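Section 3. Setting up the wrist view in Tramen

This section is for users who have installed the Tramen simulator and the Valla gripper package. Please do section 2 first. The text was last checked on February 16, 2022, with the January release of the gripper package.

Before you start

Close all other programs which use the graphics card. The wrist view needs up to 8 seconds to open the first time. Please do not click again during this time.

3.1 Opening the view

1. Start Tramen and load the room "Prembridge".
2. In the menu Views, choose Wrist. The view is fixed to the gripper, so the palm stays at the bottom and the two fingers point away from you.
3. Press Open in the gripper panel. Check that you can see the inner pads of both fingers and a free gap between them.

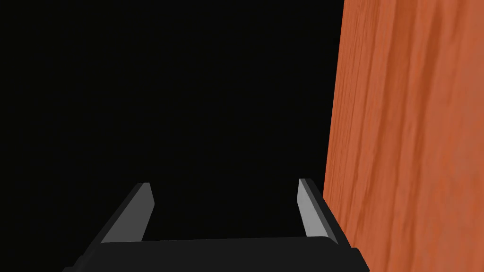 4. Move the arm slowly with the arrow keys. Keep the speed at 22 or lower until you know the room.

Caution: The wrist view does not show what is behind the palm or at its sides. When you work beside a wooden surface or furniture, open the room view also and look at both.

3.2 Thin objects

A thin rod is more difficult to judge than a box. It can look as if it stands between the fingers when it is in reality far behind them.

5. Bring the gripper near to the rod and stop. Do not close the fingers yet.
6. Turn the wrist a little to the left and to the right. If the rod moves much against the fingers, it is near. If it moves only a little, it is still far.
7. Look also for leaves or other small parts which the housing can hide.

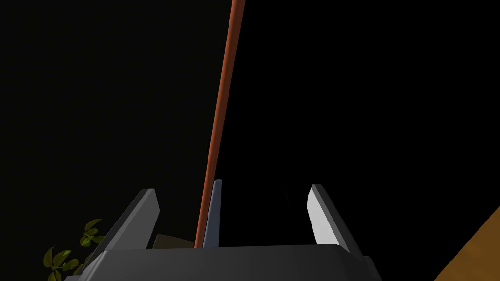

Mwajuma Kariuki writes that she leaves the contact warning on for all thin objects, and that she sets the closing force to 46 before the first try. With a higher value her rods were pushed away many times.

We agree with this value for beginners. You find it under Gripper, Force.

3.3 Surfaces with a pattern

8. Drive the open gripper towards the brick surface and stop when the nearest bricks become soft and wide in the view.
9. Read the distance in the panel. Do not estimate it from the size of the bricks, as the pattern can be scaled in the room file. 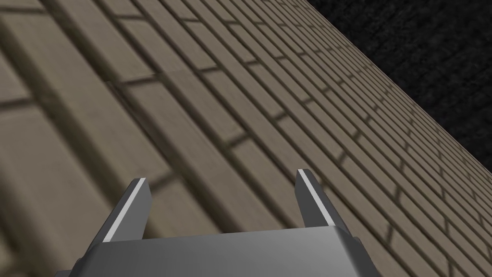

10. If the distance is shown as a line only, the sensor is not connected. Go to Devices, choose Mugo, and press Connect.
11. Save the arm position with a name. You will need it again in section 4.

Note: When the background stays black, the room lights are perhaps not loaded. This does not change the contact calculation, and you can continue with the exercise.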